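Tinside teleop group, notes from the 09/02/2022 meeting

My turn for minutes again, so you get my version of events. Tharushi Munshi ran the meeting, Hacer Dönmez joined by video from the Demirtaş office, and there were 7 of us altogether once Hacer's colleague found the link. Last meeting's notes were approved with one fix (I'd written that the hand retargeting was "finished," and Tharushi would like it known that it was "usable").

1. Where the sorting task stands

We have 325 demonstrations saved for the cup sorting task, all of them in simulation, all recorded with an operator in the headset and gloves driving both arms. Tharushi has watched every one of them, which I think deserves cake. Her pass/fail sheet is in the shared folder now. She's keeping the failed ones in a separate directory because Visadero asked for them, and there was a bit of back and forth over whether we clean those up first. Decision: they get them raw, with the operator notes attached.

Hacer asked what counts as a pass. Fair question! We'd all been using slightly different rules. What we agreed on: the object has to end up standing in the tray that matches its color, the hand has to let go completely, and the hand has to be back clear of the rim before the operator hits stop. If the object tips over on release it's a fail, even if it's in the right tray. I argued for a "partial" label and lost.

2. Letting go

This took up most of the meeting, and I still don't think we got to the bottom of it. Grasping is in pretty good shape. Letting go is where the operators struggle. You open your own fingers in the glove and the robot's fingers follow, but the thumb lags behind a little, so you get this moment where four fingers are off the cylinder and the thumb is still pushing it sideways. New operators panic and yank the arm back, and over it goes.

Hacer's suggestion was to slow the arm down whenever the hand is opening, so that a yank doesn't turn into a yank on the other end. Tharushi didn't love it. Her worry is that we'd be recording motions the operator never made, and then training on them. I can see both sides (I'm the one who yanks). We're going to try the slowdown in a separate build, do a short batch with it, and compare the wrist paths before anybody gets attached to the idea.
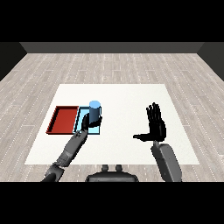

The other thing that came up here was approach direction. Some of us come down over the rim from above and some of us sneak in low from the side, and the low people tend to bump the tray. I'm a low person. Tharushi would like everyone to come from above for the next batch so the data is less of a mixed bag. Hacer thinks a bit of variety is good for the policy and pointed out that the Demirtaş operators already do it both ways. We left it like this: next batch from above only, the one after that is free choice, and the operator writes down which one they used.

3. What to do with the spare hand

Short item, or it was supposed to be. When only one arm is working, what should the other one be doing? We never wrote this down, so everybody has a habit. I hold mine up and open, out of the way. Others let it rest low, and one of us (no names) scratches his nose with it, which the robot then copies very faithfully.

For learning purposes the idle hand matters more than I'd assumed. Hacer said the first policy they trained picked up a little wave on the idle side, purely from people fidgeting. It was kind of charming on screen but nobody wants it on hardware. So the new rule is open palm, fingers up, held still until it's needed. If your arm gets tired, stop the recording and rest. Don't droop through the take.

4. Headset comfort and session length

We're capping sessions at 8 takes before a break. There was some grumbling that this is too few when you're on a roll, but the drop-off in Tharushi's sheet is hard to argue with, and my neck agrees with her. The spare face pads have been ordered. Please wipe down the gloves after you use them, please please.

5. Parkico build

The Parkico build is still the one to use for recording. Ticket 661 (hand tracking freezes if you look down at your own lap) is open and I've got it. I can reproduce it every time now, so I'm hopeful. Until it's fixed, keep your hands up in view of the headset before you press start, and if the fingers on screen stop following yours, throw the take out. Don't try to save it by shaking your hand. We have several recordings of people shaking their hands.

6. Moving to the real arms

Everyone wants a date and I don't have one to give you. Tharushi wants the release problem sorted out in simulation first, and Hacer wants the emergency stop tested with a second person standing by. We said October and we wrote it down in pencil. Hacer will send over the safety checklist they use at Demirtaş so we can steal from it.

To do

Tharushi: update the pass/fail sheet with the new rules, recheck the older takes against them, send the failed set to Visadero.
Hacer: slowdown build, safety checklist.
Me: ticket 661, write up the idle hand rule and tape it to the wall by the headset.
Everyone: next batch from above, and note your approach in the log.

Next meeting is same room, same time. Hacer has asked if we could point the laptop at the person who's talking.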